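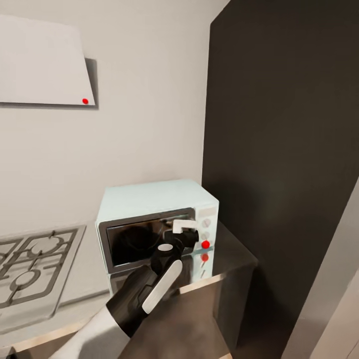 Did the open day give us enough to recommend moving to the second stage of the grant?

It gave us enough to carry on talking to the supplier, and too little to ask for the second payment yet.

Seltis project: progress report to the Greter Fund
Prepared by Cheuk-hei Tseng, Atwood Supported Living
Visit to the Chávez open day, Friday, October 18, 2024

Background

The Fund will remember that Seltis was set up to find out if a robot arm in a shared kitchen could take on some of the small jobs our tenants find hard: opening and shutting appliance doors, turning a knob, lifting a dish out of an oven. The first payment of £4000 was for finding out what is on offer, visiting suppliers and talking to tenants. The second payment depends on our naming a supplier and a house for a trial.

Chávez was the supplier we had the highest hopes for. Their brochure talks about "everyday kitchen work, ready for real homes", and when we rang in the summer we were told the open day would be the best time to see it. Three of us went: me, our kitchen support lead, and a tenant from the Atwood house who asked to come and whose questions were better than mine.

What we were shown

The morning was a talk and a long session in front of a large screen. Nearly everything we saw of kitchen work was in simulation. The kitchen was a computer-made one, with a gas hob let into the worktop, a tall dark unit on the right and a pale blue-green toaster oven at the back of the counter. The white and black arm comes up from the front and brings its gripper to the short white handle on the oven door.

I want to be fair about this. As a piece of software it was good to watch, and the two engineers running it were open about what they were doing. They let the audience ask for a different run and they didn't steer us away from the awkward ones. When the door task went wrong, they left it on the screen and talked about why they thought it had happened.

My difficulty is with how it was sold to us beforehand. The invitation said "live kitchen demonstration". I asked at the desk when we arrived if there would be a real oven later in the day and was told to wait for the afternoon. In the afternoon there was a real arm, on a bench, moving plastic cups from one tray to another. It did that steadily. There was no real oven, and no real door of any kind.

The numbers we were given

Chávez say the door task has been run 1258 times in simulation and that 88 per cent of those runs ended with the door open. These are their figures and we have no way of checking them. I asked four things and got these replies, which I wrote down at the time.

How many different ovens were used? One model of oven, placed in different spots on the counter.

How many kitchens? "Several layouts." I asked for the number and was promised it by email. It hasn't come.

What counts as open? The door passing a set angle. If the arm is then stuck behind the door, or has knocked something else, it still counts as open.

How many runs on a real oven? They wouldn't give a figure. One of the engineers said the work had been started. A colleague from sales, who had joined us by then, said it was "well advanced". I'd go with the engineer.

Even if we take 88 per cent as it stands, our support lead pointed out what it would mean in a house where the oven gets used at every meal. Staff would be called in to sort it out so often that they might as well have opened the door themselves. The engineers accepted this and said the figure was "going up every month". They didn't have last month's figure with them.

What the simulation leaves out

Our tenant asked what happens when the handle is greasy. The reply was that friction can be changed in the software, and they offered to change it there and then, which I thought was decent of them. The run they did with the lower setting ended with the gripper sliding off. They ran it once more and it worked. I don't draw anything from two runs.

Other points we raised, with little to show for it so far:

Clutter. The counter on screen was a good deal tidier than any counter in our houses. At Atwood there's usually a bread board, a kettle lead and somebody's tablets box in the way.

People. We saw no run with a person in the kitchen. The safety talk covered the arm stopping on contact, but it was slides only, and the bench arm was kept behind a rope all afternoon. Nobody from the audience was allowed to touch it, so we couldn't see it stop.

Heat. The oven door was being opened for the sake of opening it. What comes after, with a hot dish and a tray that sticks, was described as "next on the list".

Where the arm goes. In the simulated kitchen it reaches in from the front of the worktop, just where a tenant in a wheelchair would want to be. I asked if it could be fixed to the wall or to a rail. They said it was possible and that nobody had asked for it. I find that hard to believe of a company selling to homes like ours, but I pass it on as said.

The sales side

We were asked twice to sign a letter of interest before leaving. I didn't sign. The letter would have tied us to a site survey at £400, not returned if we decide against the trial, and it named Seltis as a "launch partner". I don't think the Fund would be happy to see its name next to that, and the trustees here certainly wouldn't.

There was also a feedback form in the bag. All the questions were on a scale from "impressed" to "very impressed". Our tenant wrote on the back of hers instead.

What went well

The tenant's part in the visit was worth the train fares on its own. She'd been expecting to be talked over and she wasn't. The younger of the two engineers spent most of the lunch break with her going through which parts of cooking she'd want to keep for herself. She wants to stir, season and taste. She'd happily hand over the oven door and anything below knee height. We had been treating "help in the kitchen" as one big thing in our own planning notes, and I've since started rewriting the tenant questions along her lines.

I also came away thinking that the simulation could be useful to us in a smaller way. If Chávez would build the Atwood kitchen on screen, with our own oven and our own worktop heights, we could find out cheaply whether the arm reaches at all. They said they'd do it for a partner. I asked if they'd do it for somebody who might become one, and they're thinking about it.

Spending

The visit was paid for from the travel line and came in under what we'd set aside. The open day was free to attend. Nothing has been paid or promised to Chávez. The staff cover for the Atwood house that day came out of our own budget and isn't charged to the grant.

What we propose to do next

1. Write to Chávez with our list of questions, starting with the number of kitchen layouts and the number of real oven runs, and ask for a reply in writing.

2. Ask for a short visit on an ordinary working day, with a real door on the bench. It can be a cupboard door if the oven isn't ready. Our support lead would like to bring one of our own handles, the loose one.

3. Hold back the request for the second payment until that visit has happened.

4. Finish the tenant conversations at the other two houses, using the new questions. These don't depend on any supplier and can go ahead as planned.

If Chávez can't offer a real demonstration we'd want to speak to the Fund before looking elsewhere. The other suppliers on our list are further away, and the travel line won't stretch to all of them.

One thing we'd like from the Fund: a view on whether a trial that only opens and shuts the oven would still meet the aims in the grant letter. The wording there is "preparing a hot meal", and I saw nothing at the open day that would get us to that within the life of this grant.

Cheuk-hei Tseng
Seltis project lead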